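Help Us Run the Brirkari Open House: Robot Demo Helpers and Visitors Wanted

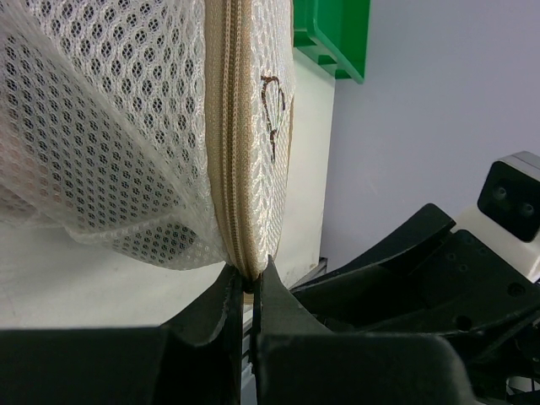

Gripper at work on a mesh laundry bag, seen from the robot's own wrist camera.

Every January we open the doors of the Brirkari workshop and let the neighborhood come in and see what our robots have been learning. Last year 826 people came through, which was far more than our hallway was built for, and we loved every minute of it (even the coat situation!). This time we would like some extra hands, and we would also like people who are happy to sit down and try things out.

We are looking for demo helpers to stand at the tables, greet families, hand over bags and towels for the robots to work on, and answer the questions that come up again and again. You do not need an engineering background. If you have ever worked a store counter or a school fair, you already know most of the job. Helpers are paid $50 for a shift, with lunch, and there is a training evening beforehand where you can get used to the Stivon arms and where the stop buttons are.

We are also inviting visitors aged 16 and up to take part in the hands-on sessions in the Oshima room. You will guide a gripper through an everyday household chore, such as picking up a zippered laundry bag, and then tell us how it felt. Sessions are short, and a parent or guardian needs to sign for anyone under 18.

Doors open at 10 a.m. and helpers should arrive by 8:30. Parking is behind the Pudus building next door, and the side entrance has a ramp.

To apply or sign up, write a few lines about yourself to Junpei Okabe, open house coordinator, at the front desk in Suite 522. Please say whether you want to help, take part, or do a little of both, and mention any languages you speak.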